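Ruson Synopsis Set
Data card, revised 8 December 2023

What it is

1,992 short synopses of manga and light comics, each one paragraph long, paired with genre tags and a tone label. The text was collected from the catalog pages of Sakico and Hamel, two small English-language reading sites, and merged by title. After duplicates were dropped, 1,779 entries were left in the main file. The other 213 sit in leftovers.csv, and I would leave them there.

What it claims to be good for

The first release said the set could train a model to guess genre from plot. I have doubts. Catalog blurbs give the game away in the first sentence: "a slice-of-life comedy set in a bakery" tells you the tag before any plot shows up. Strip those sentences out and the scores on our own baseline fall hard. Anyone quoting a result on the full text should say so. 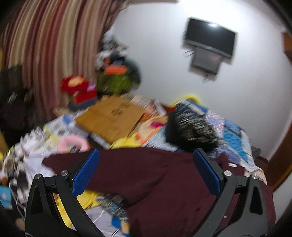

2 min read

Tone labels

These came from the Olbridge tagging round in May. Each synopsis got one of four labels: light, dark, mixed, unclear. Only 600 entries were read by two people. They split most often over school comedies with a sad backstory, which one reader called light and the other mixed. The rest carry a single opinion, and the column header "tone_gold" oversells it. It will be renamed when somebody fixes the loader.

Known problems

Character names are spelled two or three ways across the sources.
Hamel blurbs often cover volume one only, even for long series.
23 entries describe the animated version instead of the comic. They are flagged in the notes column.
"Romance" was applied by Sakico to nearly anything with a couple on the cover.

Files

main.csv: id, title, synopsis, source, genre, tone_gold, notes
leftovers.csv: same columns, no tone
split.txt: ids for train and test. Sequels can land on both sides, so check before you trust a high number.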